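Diario de taller – armario pequeño de red
Octubre, por la mañana
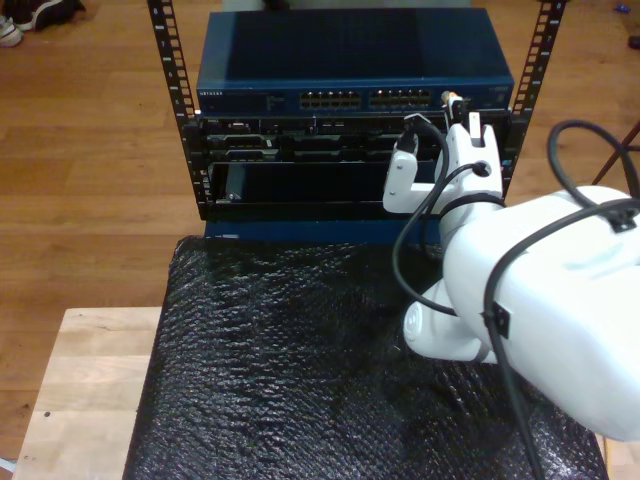 Cuaderno n.º 7, pág. 25

Empiezo a las ocho menos cuarto. El bastidor abierto sigue sobre la mesa, encima de la esterilla negra de burbujas, que amortigua bien y no deja que la base azul patine. Prefiero trabajar aquí que en el cuarto de comunicaciones, donde hay que meter el brazo de lado y con linterna.

Distribución actual: arriba, el conmutador NETGEAR; justo debajo, el chasis negro con los módulos; en la parte baja del chasis, la bahía abierta. Güven quería invertir el orden y poner el conmutador abajo. Le dije que no. Con los puertos arriba se lee el etiquetado de pie, sin agacharse, y los latiguillos caen por su propio peso hacia el lateral.

Repaso de cableado. El criterio que fijamos con Hadiza Ekpo es sencillo: el banco izquierdo para usuarios, el derecho para enlaces y gestión. Lo he vuelto a anotar en la hoja de la puerta, que alguien había tachado con bolígrafo verde. El latiguillo negro queda asignado a gestión. No me gusta cómo curva; el radio es aceptable, pero si se tensa al cerrar el armario acabará cargando sobre el conector. Pido uno más largo a Dolteck – el catálogo da 2 metros como medida siguiente y sobra cable, aunque es preferible a que falte.

Los raíles son de agujero cuadrado, así que hacen falta tuercas enjauladas. Las de la bolsa Wuko entran duras y hay que apretar la pestaña con un destornillador plano. Las que nos quedaban de antes, sin marca, entran con los dedos y precisamente por eso no me fío. He separado las dos clases en botes distintos. Nest Jenkins las había juntado al barrer la mesa, y clasificarlas me ha llevado hasta el café.

A las once, llamada con Eilidh Guthrie. Pregunta si la bahía baja se puede reservar para una segunda fuente de alimentación. En principio sí. Falta comprobar la profundidad útil y el consumo total con todos los módulos en marcha; no le he dado cifra y no pienso darla hasta tener la ficha delante. También quiere saber si el conjunto cabe en el armario de pared de la planta baja. De ancho, sí. De fondo queda justo, y hay que contar con la curva de los cables por delante, cosa que en los planos no aparece nunca.

Por la tarde, etiquetas. La impresora se ha comido media cinta y ha sacado cinco seguidas en blanco. Cambiado el cartucho. Formato acordado: planta, sala, toma, sin guiones. Senga Moffat insiste en añadir la fecha de instalación; ocupa demasiado y a los dos años ya no la lee nadie. Lo dejamos en el registro y fuera del cable.

Pendiente:
– Latiguillo largo para gestión.
– Ficha técnica de la fuente.
– Tapa ciega para la bahía, por si Eilidh se echa atrás.
– Devolver a Güven la crimpadora.
– Medir otra vez el fondo del armario de pared, con la puerta cerrada.

Salgo a las seis y diez. La hoja de puertos queda en la carpeta azul, segundo cajón.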